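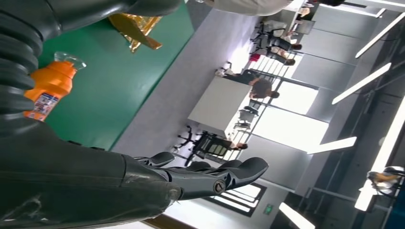

The arm and hand of the Demell sorting cell, with one of the orange bottles used in its checks.

The bottle-handling cell at Zurkimeo has a new maintenance routine, Matúš Urban told staff on Mon 2 February. Finger screws will be checked after every 50 hours of running, and the wrist camera recalibrated after every 100.

The change follows a worn thumb joint that stopped the cell for most of a shift. Vlasta Říha replaced the joint and then reset the grip force, which had drifted too high for soft plastic bottles.

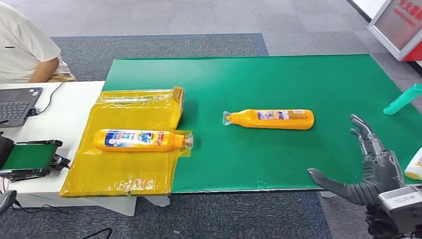

Each check ends with a set of 44 picks from the green mat, using bottles laid on their sides. If the hand drops more than one, the fingers are recalibrated and the set is run again.

Urban said the small conveyor will stay on its present settings for now – its belt tension is due for review in June. Spare finger joints are on order from Šimek, and fault reports should still go to Říha.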